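4.2. El ruido del agua en la vivienda compartida

Uno de los resultados que más nos entusiasmó de la campaña de julio fue la enorme riqueza sonora de algo tan corriente como el agua doméstica. Habíamos diseñado el estudio pensando sobre todo en las voces y en el tráfico, siguiendo la propuesta de Furukawa para los bloques de Koyama, y sin embargo las 80 viviendas del barrio de Cendgate nos obligaron a reescribir media ficha de entrevista — y menos mal, porque de ahí salió el material más vivo de todo el corpus.

Los participantes llevaron un diario de escucha durante 16 días. Reunimos 369 entradas válidas, y casi 80 de ellas mencionan grifos, cisternas o bajantes. Lo fascinante es el detalle con que se describen: hay quien distingue la ducha del piso de arriba de la del piso de al lado, quien reconoce a un vecino por la forma de cerrar la llave y quien sitúa la hora de la noche por la última descarga de la cisterna. Van der Merwe había señalado algo parecido en su trabajo sobre patios interiores, donde habla de una «vecindad oída», y el término nos parece magnífico para lo que encontramos en Cendgate.

Conviene separar dos cosas. La molestia declarada depende poco del nivel medido en el dormitorio y bastante más de la relación con quien produce el ruido. En las 14 viviendas donde los entrevistados decían conocer por su nombre a los vecinos de arriba, los adjetivos negativos casi desaparecen del diario, aunque los registros nocturnos fueran similares a los del resto del edificio. La cocina ocupa aquí un lugar propio, ya que es la estancia en la que más entradas combinan ruido propio y ajeno (figura 3).

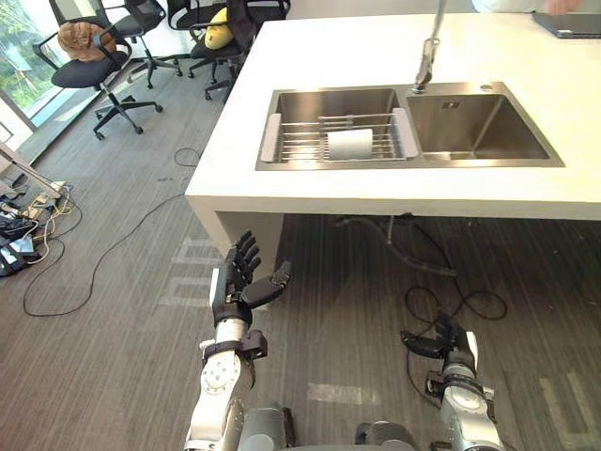 Figura 3. Fregadero de dos senos, de acero inoxidable, con rejilla escurridora sobre uno de ellos.

¿Influye la hora del día en la molestia que causa un mismo ruido? Influye mucho: en los diarios, los sonidos de agua anotados de madrugada reciben peores valoraciones que los de la tarde, también cuando proceden de la misma vivienda.

Queda por explorar el papel de las reformas recientes. Las bajantes sustituidas en la última rehabilitación aparecen en los diarios con un vocabulario distinto, más agudo, más «de plástico» en palabras de una informante, y nos encantaría repetir las escuchas en invierno, con las ventanas cerradas y el patio en silencio.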